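Kitchen Tips: When the Robot Arm Runs the Microwave

Sellers of kitchen robot arms love the microwave demo. I'm less keen. Our test kitchen in Budley had an arm try the same job all through January 2024, and the fault that bothered me most was a small one. With a finger in the round recess under the panel, the arm logged "door open" and went on to its next step. The door was still shut.

It had judged by how far the finger moved, and a finger can slip. The Gustmont manual spends 15 pages on recipes and one line on this. 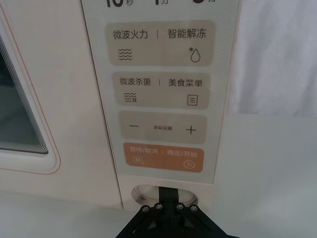
Gripper finger in the recess. Pause/cancel is the left half of the orange button, confirm/start the right half.

If you must let a machine do this:

Set a force limit before the first pull. Ours came set far too high.

Make it check the door with a camera before it reaches in.

Keep your own hand off the door while the arm is powered. Stop the arm first, then cancel the oven.

Watch that shared button. A touch slightly off to the right means start, and an empty microwave should never be run.

Wait 8 seconds after any error before restarting, and back the finger out by hand if it's stuck.

The February software update claims to fix the false "door open" message. I'll believe it when I've seen it miss a pull and say so.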